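Review: the Brelenmont cable and calibration kit for two-arm benches
Posted Jan 24, 2018 by Nkrumah Aryee

I paid for this kit out of my own budget, so there's no discount code at the bottom. Brelenmont sells it as everything you need to get a pair of arms trued up and keep them that way. The box holds a set of hook-and-loop cable wraps, two alignment pins, a torque driver with 3 bits, a tube of grease, and a login for their Idside software. I've had it since December and put roughly 600 cycles on each gripper between checks.
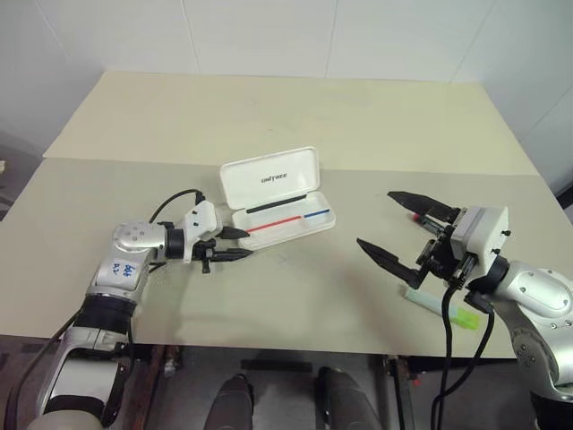
Cable wraps are the part I expected to like and the part I like least. They're wide and stiff, and on a straight run they hold fine. Arms don't have many straight runs. The cable at the left wrist has to arch up over the joint before it plugs into the gripper housing, and if you wrap that loop the way the Brelenmont leaflet shows, you take out the slack the wrist needs to roll. I pulled the wraps off the wrists after one evening. The cables on the right go back to hanging down over the front of the table, which I don't love either, but I'd take a droopy cable over a strained connector any day. The leaflet has no drawing for a table mount at all. Every drawing in it shows a pedestal.

The torque driver is good. It clicks where it should, the handle fits my hand, and the smallest bit gets into the wrist screws without chewing the heads. Njoroge Kaijage checked it against his own driver at Quaye and the two agreed closely enough that he stopped arguing with me. If they sold the driver alone, I'd tell you to buy it and skip the rest of this page.

Then there's the alignment routine. You're supposed to run it every 3000 cycles. That number is far too high for fingers that spend their day picking at pens and small plastic cases. 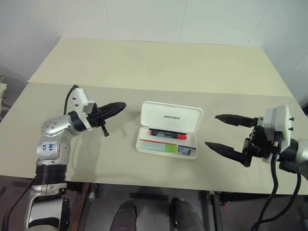
By the time the software asked for a check, my left fingers were closing a hair off center, and I'd been fixing that by eye for a while. I now run it every 600 and ignore the reminder. The pins themselves seat well in the left mount. In the right one they wobble, and support told me to "confirm full insertion," which I had done before I wrote to them.

Idside is slow to start and wants you online to save an offset. It does keep the old values, so you can back out of a bad run, and I have used that more than once. The older Jirus kit did the same job with a paper chart and a feeler gauge. It took longer and I trusted it more.

The grease is grease. Check what your arm maker calls for before you open the tube.

Would I buy it again? At half the price, maybe, and only for the driver and the offset history. If you already own a decent driver, find a used Jirus set and spend the difference on spare cables.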